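Kitchen bench, November, cont. from previous page

Picked up again at 8:40. Zawadi had the kettle on so we started at the far end of the counter and worked back toward the rack.

Trays first. The Volmont bamboo ones have been going back into the cupboard flat, one on top of another, and the undersides come out with dark patches along the slats. Mwende pulled the worst one last week and sanded it. It took oil again but the patch is still there if you know where to look. I want them standing on a long edge until the next morning, then into the cupboard.

Oil log so far: two coats on the sanded tray, one on the others. Idrisa used the food-safe mineral oil from the Imimbridge order, item 207 on the supply sheet. We have enough for the rest of the year. Do not use the furniture oil under the sink, it smells for days.

Next question was where a tray can stand without falling over. Against the wall it slides. Against the window frame it blocks the tap. The rack is heavier than it looks and has enough grip on the stone, so we tried the tray end-on to it. 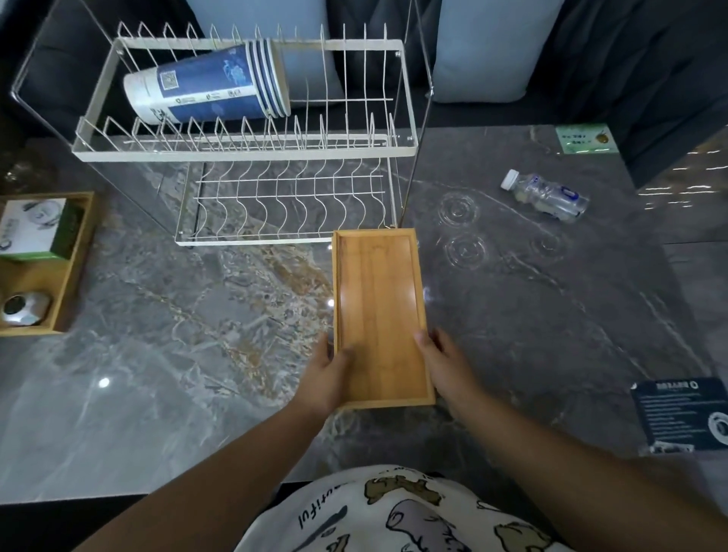

Tray on its long edge, end against the front rail of the white rack. Paper cups lying in the upper tier.

Marble is the harder problem. The rings between the tray spot and the water bottle are the ones Gladys asked about. She thinks they are only mineral and will lift. I think at least one is etched. Plan is a baking soda paste under a damp cloth, an hour, wipe, look at it with the lamp held low. No vinegar and no lemon on this counter — that goes for the descaler too. I have written it on the inside of the cupboard door but people don't open that door.

Rack notes. Wire is coated white, two tiers, plate dividers above and the wavy ones below. Side panels are clear acrylic and show every drip, so wipe them with the soft cloth only. The green pad scratches. Marama would like the paper cups out of the upper tier and back in a drawer so the plates can use the dividers. Fine by me. They only ended up there when the drawer runner broke, and Idrisa has the new runner on his desk.

Organizer box at the left end stays where it is. Same bamboo treatment as the trays, one coat, compartments emptied first. I'd sooner do that at the end of a day so it can sit overnight.

Cost, for Marama's sheet: 1,819 for the month including the cupboard hinges, which were not really ours but came out of the same line. Muriithi quoted separately for re-honing the whole counter. I have not passed that on yet. If the paste works we won't need it, and if it doesn't I'd rather show her the quote and the lamp test together.

Stopped at 11:15 for the Dralville call.

After the call: mixed the paste, thicker than last time. Put it on one ring only and left the others as a comparison. Taped a note to the wall over it.

To do
Runner in the drawer (Idrisa)
Cups to the drawer once the runner is in
Oil the organizer box
Check the remaining trays for dark slats, 13 in the cupboard by Mwende's list
Ask Gladys where she got the felt feet, I want the same under the rack
Lamp test on the treated ring, before anyone wipes the rest of the counter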